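장마를 앞두고 전해 드리는 옷장 이야기

회원 여러분, 그동안 잘 지내셨는지요. 창문을 열어 두면 어느새 눅눅한 바람이 들어오는 계절이 되었습니다. 지난 호에 여름 이불 보관법을 짧게 실었더니 답장이 무려 278통이나 왔답니다(하나하나 다 읽었습니다, 정말 감사해요!). 그중에서도 옷장 냄새를 어떻게 하면 좋으냐는 질문이 유난히 많아서, 이번에는 아예 옷장 이야기만 느긋하게 풀어 볼까 합니다.

저는 해마다 이맘때면 옷장을 한 번 완전히 비웁니다. 귀찮지요. 그래도 맑은 날 오전에 문을 활짝 열고 선풍기를 안쪽으로 두어 시간 틀어 놓으면, 나무 냄새와 먼지 냄새가 섞인 그 텁텁한 공기가 한결 가벼워집니다. 바닥과 모서리는 마른 수건으로 먼저 닦고, 얼룩이 있는 자리만 꼭 짠 수건으로 한 번 더 닦아 주세요. 그러고는 다 마를 때까지 옷을 넣지 말고 기다리셔야 해요. 저는 작년에 성질이 급해서 그만 바로 넣었다가 모직 외투를 두 번이나 세탁소에 보냈답니다.
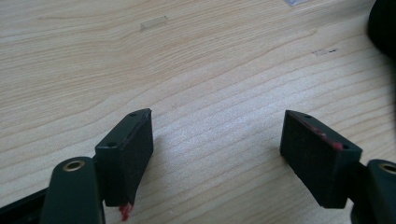

제습제는 옷장 아래쪽에 두시는 게 좋습니다. 저희 집에서는 Losimar 염화칼슘 통을 쓰는데, 물이 표시선까지 차면 미루지 말고 바꾸셔야 합니다. 통이 넘어져 옷에 물이 스미면 얼룩 빼기가 여간 까다롭지 않거든요. 신문지를 돌돌 말아 서랍 사이에 끼워 두는 옛날 방식도 저는 여전히 좋아합니다. 다만 흰옷에는 잉크가 묻을 수 있으니 한지나 포장지로 한 겹 감싸 주시고요. 그리고 옷은 너무 빽빽하게 걸지 마세요. 손바닥 하나가 드나들 만큼만 틈이 있어도 바람이 지나갑니다.
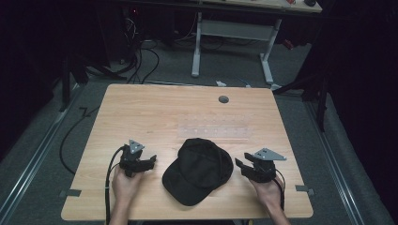

의외로 다들 잊으시는 것이 모자와 가방입니다. 선반 맨 위에 차곡차곡 눌러 두었다가 가을에 꺼내 보면 모양도 무너지고, 땀이 밴 안쪽 띠에 곰팡이가 피어 있기도 하지요. 저 검은 야구 모자처럼 둥근 쪽이 위로 오게 놓고, 속에는 얇은 종이를 가볍게 뭉쳐 채워 두시면 형태가 오래갑니다. 챙이 휜 모자는 포개어 누르지 않는 편이 좋고, 안쪽 띠는 중성세제를 묻힌 천으로 살살 닦아 그늘에서 말려 주세요. 가죽 가방은 비닐 말고 헌 베갯잇에 넣어 두시면 됩니다. 저는 낡은 베갯잇을 도무지 버리지 못하는 사람이라 이 방법이 그렇게 반가울 수가 없었어요.

마지막으로 소식 하나 전합니다. Manesley 생활관 1층에서 장마철 옷 관리 모임을 엽니다. 날짜는 2020년 6월 26일이고, 자리는 49석입니다. 집에서 쓰시던 천 조각이나 헌 베갯잇을 가져오시면 숯 주머니를 같이 만들어 보려고 해요. 신청은 이 소식지에 답장만 주시면 됩니다. 겨울옷을 꺼내는 이야기는 11월 호에서 또 길게 나누겠습니다.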